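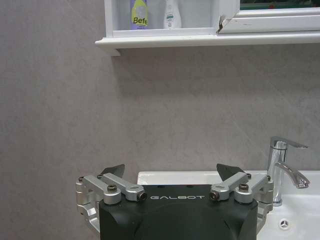 4. Planning the Equipment Budget

When we began planning the household tasks for the Brannigan apartment in January, we made the mistake that I suspect many small groups make, and put nearly all of our attention on the price of the arm. The arm is the big line on the quote, after all, and it is the one everybody wants to talk about. The smaller lines - finger pads, spare screws, a second wrist camera, cables long enough to reach a bathroom - came to us one at a time, and each of them had to be approved separately.

For the second round we planned from the rooms outward. Figure 3 shows the gripper at the bathroom sink, with its two pads open in front of the wall and nothing between them. A sink, a lever faucet and bottles up on a shelf ask for quite different things from the same pair of fingers, and we found it kinder to everyone to write those needs down before asking Broklow and Lirnell for prices.

Figure 3. Wrist camera view of the parallel-jaw gripper at the bathroom sink, fingers open.

We then set aside 16 percent of the total for parts that wear, and counted pads in sets, with 30 sets ordered for the whole study. Delivery from Lirnell was quoted at 90 days, so the order had to go in well before the first session was on the calendar, and we would gently urge other groups to ask about delivery at the same time as they ask about price. The Trotelach planning sheet, which we had first drawn up for a kitchen, needed only a few new rows for the bathroom. It covers 463 hours of planned arm time, and we have kept a separate column for cleaning and for changing pads, as these hours are paid for too. Section 5 gives the costs by room.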